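Unit 6: Choosing a Gripper Kit for the Bench Arm
Course handout, revised July 4, 2026
Prepared by Guilan Dong. Lab questions go to Xiaoyan Dai.

Read this before the lab session. Bring a copy with you, on paper or on a tablet.

What we are looking at

This unit reviews the Pronder gripper kit, sold by Davano as an add-on for small bench arms. The kit comes as a base unit with a finger mount on each side, a wrist camera bracket, a power lead and a control board. Fingers are sold separately or can be printed from files that Davano supplies. Our kit was bought in April and has been on the bench arm since then.

The other product on the reading list, the Liao suction head, is covered in Unit 7. Do not compare the two in your report for this unit.

Parallel fingers and what they are good for

A parallel gripper moves two fingers toward each other along a straight line. The faces stay parallel as they close, so a block with flat sides is held by a large area on each side. Round or tapered parts are held by a line or a point and may turn in the grip. For those you would change the finger shape before you raise the force.

Grip force on the Pronder is set in software. The setting is a plain number from 0 to 145 and has no unit. Start low. If a part slips, go up in small steps and write down the first setting that holds. Soft parts will mark if you go too high, and printed fingers will flex, which changes where the part sits.
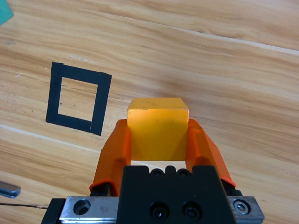
The standard exercise is pick and place with one cube and one taped square. The cube has to end up inside the tape with no part of it resting on the line. Each group does 111 trials over the course of the unit, split between its members however you like. A trial counts as a failure if the cube is dropped, lands on the line, or has to be moved by hand.

Keep the wrist camera on for all trials. It shows the cube between the fingers, and a cube that is held off center is easier to spot there than from the side of the bench. Check the view before you start and again after any change to the fingers.

Setup notes

Home the gripper before every session. The board forgets its zero point when the power is cut, and the software will not warn you.

Check the finger screws with the hex key from the drawer. Snug is enough - printed parts crack if you overtighten them.

Keep cables clear of the arm's path. Move the arm by hand through the full motion once with the power off.

Service and support

Davano sells the kit with a basic warranty. A service plan is available through a reseller, Tellodel, and covers the control board and the moving parts. Fingers are treated as wear items under both. We have used the plan 2 times, both for the board. Each time the replacement came with older firmware than the one we sent back, so check the version before you run anything.

What to hand in

One report per group. Include your force setting, your trial log, and a short statement on whether you would buy this kit for a teaching lab. Give your reasons. Price may be one of them, but it should not be the only one.

Reading: Pronder setup guide, sections 2 and 6. Skip the section on network control, as our board does not have that option.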